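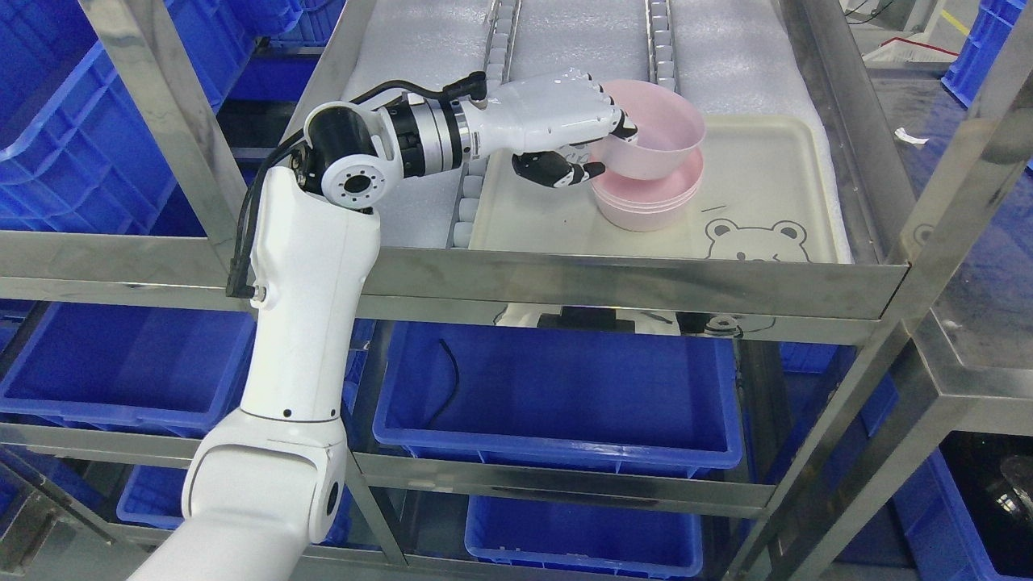

Issue 53, page 30

The gym on the hill at Didstead

Lilibeth Mercado opens the side door at five in the morning and the first members are already standing there with their towels. Most of them work at the hospital or drive buses. They want to be finished before their shift, and she knows which of them like to talk at this hour and which do not.

She has managed the Garkia gym in Didstead for six years. Before that she was a swimming teacher, and before that she worked in a bank, where she says she sat so much that her back began to hurt at the age of thirty. "I did not come to exercise from love," she told me. "I came because a doctor was a little rude to me. Now I am thankful to him, but it took a long time!"

We spoke in her office, which is behind the reception and has a window to the weights floor. While we talked she looked often through this window. Twice she stood up and went out to help a person with a seat that was set too low, and then she came back and continued her sentence at the same place.

I asked her first about the prices, as many readers have written to us about them. Last August the club ended its twelve-month contract. A member now pays each fortnight and can stop with two weeks' notice. Her district manager, Engelbert Widmer, was against it in the beginning.

"Engelbert had fear that everybody leaves in winter," she said. "It is a fair worry. In June and July it is dark and cold and people prefer their couch. But I said to him, a person who is held by a contract and does not come, this is not a member, this is a person who is angry at us every second Friday."

The club had 800 members when the contracts ended. It lost 112 of them in the first two months, and Mercado does not hide that those were difficult weeks. She had to cancel the late spin class and reduce the hours of the crèche. By the end of spring most of the places were filled again, many by people who had left years before and who came back when they heard about the new terms. The crèche has its full hours again. The late spin class does not, and she still gets letters about it.

"I have kept every letter," she said, and pointed at a drawer.

What do people get wrong when they join a gym? She thought about this for some time. In her opinion they buy too much in the first week. They take the biggest membership, book the trainer, book four classes, and buy new shoes. By the third week they are tired and sore and ashamed, and they stay home.

"Come two times in the week. Only two. Do a thing you don't hate. If after one month you want a third day, then take a third day."

Noel Ambrosio, her senior trainer, joined us at this moment with his lunch, and he did not agree completely. He believes that beginners need a trainer early, even if it is for one session only. "They learn the squat from a video and they learn it badly, and then I must take it apart again," he said. "It's much easier to begin with me." Mercado answered that he would of course say this. They have clearly had the discussion before.

Ambrosio leads the strength class for older adults, which is called Pellel after the street where it started in a church hall. It is the class with the longest waiting list in the club. The oldest member is eighty-eight and lifts on Mondays. He keeps the groups small, and when I asked if he could make them bigger he shook his head with his mouth full.

"I need to see every knee," he said, when he could speak.
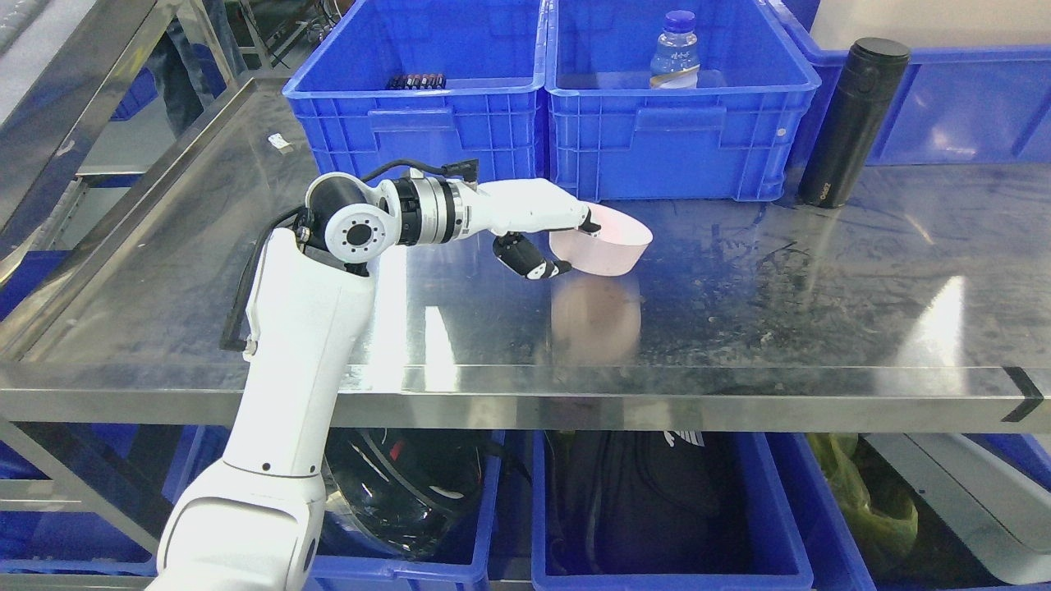
Stainless steel worktable and robot arm.

The weights floor was changed last year. The old machines went out and a new line from Atanasov came in, with lighter first plates, so that a person after surgery can start at a small weight and go up slowly. Some of the experienced lifters complained. One of them, Tudur Rees, has trained in this building since it was a squash centre, and he told me by telephone that he found the new leg press "too polite." He admitted that his shoulder is better since he uses the new rowing machine. He would like to have the old mirrors back, too, but he has stopped asking.

Then we came to the question of noise, which is a sensitive one in Didstead. The neighbours on the east side have heard dropped weights early in the morning, and in spring there was a meeting. Efren Dizon, who lives behind the car park, brought a recording from his bedroom. Mercado listened to it with him, and she says that it was worse than she had expected. The heavy platforms are now on the other side of the building, on thick rubber, and no barbell may be lifted from the floor before seven.

"Efren joined in the end," she said. "He comes in the afternoon and uses the treadmill by the door. We say hello. I think he also checks a little bit on us."

I asked about her own training. She swims on Sundays in the sea baths if the weather permits, and she does thirty minutes of weights on three other days, always before the doors open. She has no watch that measures her sleep and does not want one. She eats rice every day and is tired of people who tell her that she should not.

For the next months she plans a beginners' hour on Saturday afternoon, with the music turned down and two trainers walking on the floor. It was an idea from the members' survey. The first one was held on 24th January as a trial, on a weekday because the Saturday roster was full, and more people came than there were lockers free. She has since ordered baskets for the bags.

Towards the end of our talk a young man knocked at the office door and asked if the showers were meant to be cold. Mercado said no, they were not, and took her keys from the hook. I waited ten minutes, finished my tea and let myself out by the front. She telephoned me in the evening to say sorry, and to tell me that the hot water was working again.

The Garkia gym in Didstead is open from 5 am to 9 pm on weekdays and from 7 am to 5 pm on weekends. Ask at reception about the waiting list for Pellel.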